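Home | Programs | Give | Reports | Contact

Stilport Bedding Bank
Progress report to the Cisneros Fund
6/1/18
Prepared by Vesna Stan, program lead

Vesna here, writing this between two deliveries, so apologies for the short sentences. Macario has the spreadsheet if you want the raw numbers, ask him, not me.

Where we are

Grant period is a bit past the halfway mark. We said we would get beds and bedding to families moving out of shelter and into their own place. Doing that. 687 households served since the grant started, up to the last working day of May. Target for the full year was a bit over a thousand so we're on pace, maybe slightly ahead. Spring was busier than we planned for. Two landlords on the Brusa side of town opened up units at the same time and we got a pile of referrals in one week.

Items out the door: 3,359. That counts sheets sets as one item, pillows as one each, blankets one each. Mattresses are counted separate, see the spreadsheet. We changed how we count sheet sets in the winter (used to be fitted and flat as two) and Macario went back and fixed the older months so it all matches now. If the number looks lower than the one in my last email, that is why.

Referrals

Coming from 17 agencies now. Was 12 when we applied. New ones are mostly schools, plus the clinic on Ferry Street. School social workers are the fastest to fill in the form and the best at filling it in right. The clinic leaves out bed sizes nearly every time. We call them back. It eats up mornings.

Wait time from referral to delivery is running nine days on average. We promised ten. It went up to 14 in the middle of April when the van was in the shop, came back down after. Would like it at seven. Don't think we can get there with one van.

The van

Transmission. Long story. Repair came in over what we had in the vehicle line and I moved money from printing to cover it, per your email okaying it. Invoice is attached to the budget sheet. It runs fine now. It also has 140 thousand miles on it and I would rather talk about this in the renewal than in another emergency email.

Staffing

Macario Bermúdez went to full time in March. Huge difference. He runs intake and the stock room both, and he speaks Spanish with the families, which I do badly. We hired a driver, he left after five weeks for a warehouse job that pays more. Reposted at two dollars an hour above the old rate. Three interviews next week. Meanwhile Macario and I split the driving and thats the reason this report is a little late.

Stock

Twin sheets: fine, more than we can shelve.
Full and queen sheets: low all spring. People donate twins and kings.
Pillows: we buy these new, always. Price went up with our old supplier so we switched to Stutico in April. Delivery has been on time except once.
Blankets: good till fall, then we need a drive.
Mattress pads: this was the gap in the first report. Better now. Bought in bulk with your second payment and every twin bed goes out with one.
Crib bedding: fitted sheets only, per the safe sleep guidance from the county nurse. We turn away bumpers and quilts for cribs. Some donors get upset about it. We have a one page handout now and it helps.

Donated linens get washed at the laundromat on Dock Road, the owner gives us the machines Monday mornings for the cost of soap. Anything stained or thin goes to the animal shelter. I'd say we pass along two thirds of what comes in.

What didn't work

The Saturday pickup. Idea was families could come get bedding themselves and skip the wait. Most don't have a car and a mattress won't go on a bus. Ran it four Saturdays, had a handful of people, stopped. The hours went back into deliveries.

The online form in its first version. Too long. Cut it to one page and the half finished ones dropped off right away.

Money

Spent to date is on plan except vehicle (over) and printing (under). Nothing else is off by more than 5 percent. Personnel will run under by year end because of the driver gap. Would like to move that to queen sheets and mattress pads if you agree. Please let me know by email, Macario does the bulk order and the price is only good for 30 days.
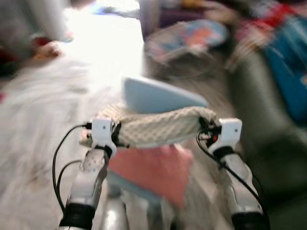

Next six months

- Driver hired and trained before the July rush. July and August are our biggest months, leases turn over.
- Queen sheet drive with the Brusa churches. Flyer is drafted.
- Call every household from the first quarter, ask what held up and what didn't. We said we would do this in the proposal and we haven't started. Its the main thing I'm behind on.
- Second quote on shelving for the back wall. First one was silly.
- Renewal draft to you early fall.

Site visit: any Tuesday or Thursday works, mornings better. Come before noon and you can ride along on a delivery if a family is ok with it. Wear shoes you can do stairs in.

Call my cell if anything in the budget sheet doesn't add up.

Vesna

Recent reports
First quarter report to the Cisneros Fund
What we can and can't take: donor list
Crib bedding handout (English and Spanish)
Notes from the winter blanket drive

Contact Stilport Bedding Bank | © 2018 Stilport Bedding Bank | Back to top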